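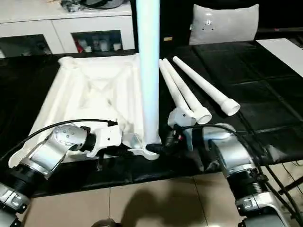

Kerslake seating notes: chair with detachable legs

README, revision 6

Contents of this folder

legs.txt: how the legs go on and come off
parts.csv: one row per part held in store
faults.csv: one row per fault found at inspection
changes.txt: wording changes between revisions

Scope

The notes cover the white moulded chair with four detachable legs, listed in the store as Vanonex. The older Randorier stacking chairs are made in one piece and have their own folder. The store holds 57 Vanonex chairs. A chair is recorded as complete when a seat and its four legs are stored together, whether or not the legs are fitted.

Terms

Seat frame: the underside of the seat, including the raised edges and the diagonal ribs that cross in an X.
Leg: a tapered tube, narrow at one end and flared at the other.
Collar: the ribbed part at the wide end of a leg.
Position: front left, front right, back left or back right, always given as for a person sitting in the chair. Once the chair is upside down the sides are easily swapped, and most errors in revision 2 of faults.csv came from that.

Work surface

Use a table large enough for the seat and any loose legs. Cover it with a dark cloth. White parts mark easily on a gritty bench, and small slivers of moulding waste show up well against black. Keep the loose legs on one side of the seat, with no leg lying underneath it.

Fitting

1. Turn the seat so that the underside faces up.
2. Wipe out the four fixing points. Do not use oil or soap.
3. Check the wide end of each leg for splits. Put split legs aside and enter them in faults.csv as code S.
4. Offer up the leg wide end first and push straight down by hand. Hold the seat frame close to the corner being worked on.
5. Repeat for the remaining legs. The order is not fixed.
6. Stand the chair on a level floor and press on each corner of the seat in turn.

A leg that leans after step 4 should be drawn out and started again. Do not knock it straight with a mallet. The rim of the fixing point whitens under a sideways blow and will crack there later.

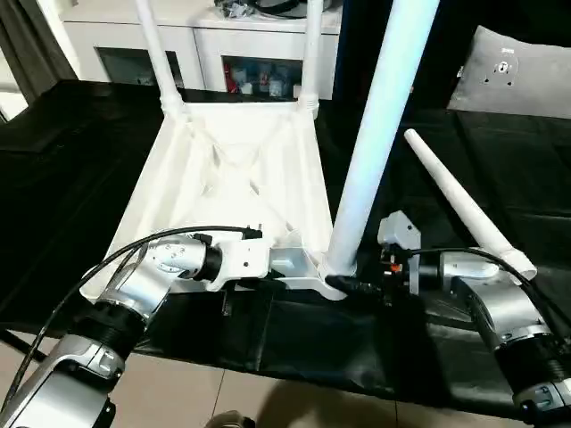
Priya Obi asks whether step 5 should set an order after all, back legs first, as she finds the seat rocks less on the table while the last two go in. The point has been left open. Both orders give a sound chair, and faults.csv shows no difference between them. Anyone who prefers back legs first may work that way and need not record it.

Removal

Lay the chair on its back or upside down. Grip the leg near the collar and draw it out in line with its length. Pulling from the narrow end gives more leverage but bends the leg at the collar. If it will not move, leave the chair in a warm room overnight and try again in the morning.

Fields in parts.csv

part_id: text, unique
type: seat or leg
state: good, marked, split or missing
shelf: number, 1 to 20
checked_by: initials

Fields in faults.csv

part_id: as above
code: S split, W whitened rim, L loose fit, M missing
position: as defined under Terms, blank for loose legs
note: free text, one line

Known gaps

Leg positions were not recorded before February. Front and back legs share a single type in parts.csv, so the file cannot show how many of each are in store. Loose fit is judged by hand and two checkers may differ. No load figures are given and none should be inferred from these notes.

Upkeep

parts.csv: Ho-yin Liao
faults.csv: Anika Castellanos
Wording of legs.txt: Dwayne Greenberg

Send corrections with the part_id and the revision number. Chairs lent to Mandness stay in parts.csv with the shelf field left blank.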